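# How does a piece of land get split in two?

Land doesn't come with lines on it. If you walk across a paddock, you won't see where one person's part stops and the next person's starts, unless somebody has built a fence. The real lines are kept on paper and on computers, and they can be changed if you follow the rules.

Cutting one block of land into smaller blocks is called **subdividing**. Each new block is called a **lot**.

## Why would someone do it?

Lorraine Pilkington owns a long block on the edge of Ilosbridge. It is 40 metres wide at the street and 84 metres deep. Her house is at the front. The back half is grass and a few old plum trees. She would like to sell the back half so another family can build there, and keep the house for herself.

She can't just put up a fence and take the money. First, the two halves have to become two separate lots.

## Asking the council

Every town has rules about how small a lot can be. The council also wants to know some ordinary things:

- How will people get to the back lot from the street?
- Where will the rainwater go?
- Can water, power and sewer pipes reach it?
- Are there big trees or a creek that need looking after?

A back lot often gets its own driveway running down one side of the front lot. From above, the shape looks like a flag on a pole, so some people call it a flag lot. In other places it is called a battleaxe block.

The council tells the neighbours about the plan. In Ilosbridge they have 30 days to write in and say what they think. Murner Street, where Lorraine lives, is narrow, so a neighbour might ask about parking.

## The surveyor

A **surveyor** is a person who measures land very carefully. Surveyors use a tool on three legs that can measure distances and angles, and they look for old marks left by earlier surveyors. An old mark might be a metal pin in the ground or a peg that has nearly rotted away.

Then they put in new marks at the corners of the new lots. If you find a survey peg, leave it alone. In most places it is against the law to pull one out.

## Drawing the plan

Back at the office, the measurements are turned into a map called a **plan**. It shows each lot with its number, the length of every side and how big it is.

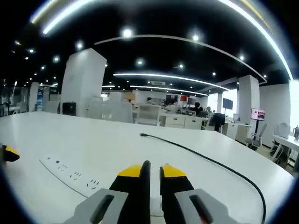 The plan also shows any **easements**. An easement is a strip of land that someone else is allowed to use for a certain job. If the sewer pipe for lot 2 runs under lot 1, the plan has to show it. The owner of lot 1 still owns that strip, but can't build a shed on top of it.

## Making it official

When the council is happy, the plan goes to the land office, where the records of who owns what are kept. The old record is closed and two new ones are opened. The record for a lot is called its **title**.

All of this can take more than 2 years if there are roads or pipes to build. A simple split like Lorraine's is usually quicker - most of the time is spent waiting for letters.

## Words to remember

**Boundary** - the line around the outside of a lot.

**Easement** - a strip that someone else may use for a certain job.

**Subdivide** - to cut one lot into smaller ones.

**Title** - the record that says who owns a lot.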